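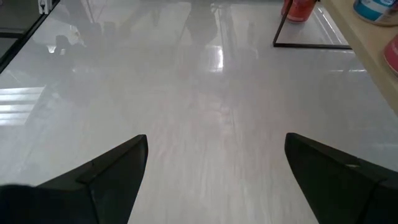

Robot arm update, since three of you asked and one of you asked twice.

It moves. It moves where I tell it, give or take. The "give or take" is what this thread is for.

For new people: I'm building a small arm at home out of printed parts, hobby servos and a secondhand controller board. The project is called Turkidell, after a typo in the first config file that I then had to keep typing correctly forever.

Goal for the winter: pick up a can, put the can down somewhere else. I can already do this myself and have been able to for years. That has not been accepted as a reason to stop.

The fingers are on version 5. Version 1 snapped. Version 2 was strong enough but so thick it couldn't get around anything wider than a marker. Version 3 I printed mirrored, so I had two lefts. We don't discuss version 4.

Version 5 is a black wedge with a long sloped face. The slope helps it get under things. It also helps things slide off it, a feature I'm still documenting.

The servos are from Iston, the cheap line. I bought the cheap line because I am a careful person with money, and then I bought them again in February when I learned what "stall current" meant.

The wrist camera was supposed to be the easy part. Bolt it on, plug it in, look at the world from the arm's point of view. The arm's point of view is mostly table, framed by its own fingers.

Which is useful! If I know where the fingertips sit in the picture, I know where the grip will close. I spent an evening calibrating this and then loosened one screw to route a cable. Guess what else the screw was holding.

Let's talk about glossy tabletops. If you are choosing a surface for a vision project, picture the shiniest one you can. Now go buy anything else.

My detector looks for edges. A polished white table has the edges of everything on it, plus the edges of the blinds, plus a bright patch of light that it has decided is a very important object.

Last night it reported a target with high confidence. I drove the arm over. It closed, with great care, on some sunlight from earlier in the recording. I had left it in playback mode. That one's on me.

Things I have tried for glare: closing the blinds (helps), turning off the lamp (helps, but now I can't see either), a polarizing filter held on with tape (helped until the tape got warm), and asking the people at the Flindmont workshop, who said "use a tablecloth."

I did not want to use a tablecloth. I have been writing a reflection mask for nine days.

The mask is 61 lines long and works on the left half of the table.

Red objects are going best. Red against white is about as kind as this problem gets, and a red can gives me a nice solid blob. The catch is that the can has a faint red friend living in the tabletop under it, and the blob likes to include the friend.

So the center of the can comes out a little low, and the arm reaches a little short, and then it pushes instead of grabbing. I have a long video of a can being gently escorted across a table.

Fixed it partway by chopping the bottom off every red blob before taking the center. This is a terrible idea and I'm very pleased with it.

Somebody asked about speed. I run it at a crawl while testing. I set the speed to 100 once, believing it was a percentage. It was not a percentage. The dent is behind a plant.

Somebody else asked about grip force. There's no sensor. I watch the servo current and call it "contact" when it jumps. This detects cans, the table, a kinked cable, and my sleeve.

The gripper opens nice and wide now, at least. Half the trick with bad aim turns out to be big hands.

Parts nerds: the Prasertsri bearing in the base was worth it. The old one had a wobble I'd been correcting in software for a month. Took the bearing out, put the new one in, deleted the correction, arm got worse. I'd deleted the wrong correction.

Logs say the gripper has opened and closed around 2,000 times since I started counting. I have not logged how many of those had something in them. I know my own limits.

Next up: re-tighten the screw, recalibrate, glue the screw, discover I need to undo the screw.

After that I want to get it picking two different things in a row without me resetting it by hand. Round stuff only. I'm not ready to meet a box.

Files go up when the wrist part stops changing every evening. If you want the version 5 fingers now, message me and I'll send them. Check which ones are mirrored before you print.

PS. Bought a tablecloth. Gray, matte, on sale. We will not be discussing it.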